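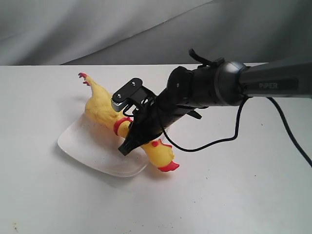 Re: [chores-list] can they clear a table yet?

Hi all,

Sorry for the slow answer, I was away for most of March and came home to 28 unread messages in this thread alone. Picking up from this one:

> I keep reading that arms like these will be doing our dishes soon.
> Has anyone on the list seen one do a single boring kitchen job from
> start to finish? Take the thing off the plate, put the thing down,
> pick up the plate. My nephew could do it at three.

Well, the first bit is coming along! A PiPER arm can get its two fingers around a rubber chicken's neck, right at the red collar, with the bird sprawled over a plate and its head hanging off the rim. I like that as a test – a squishy body with skinny feet at one end and a beak at the other is a lot closer to real kitchen junk than a wooden block.

The plate is what worries me. Two stiff fingers and a low rim on a flat table is a miserable combination, and I'd want to see it done with gravy on. Over at Gallico we gave our own setup 200 tries at lifting a saucer, and I'd have been faster washing it, drying it and having a nap. (Skotico quoted us for softer fingertips. I haven't ordered any, so please don't ask how they are.)

So my answer is no, not start to finish, not in my kitchen. Sorting parts into bins at the shop, I'd say yes, if somebody stays close by to pick up what lands on the floor.

Does anyone have a trick for flat dishes? Sliding them to the table edge first is the best I've come up with.

Cheers from the Gallico basement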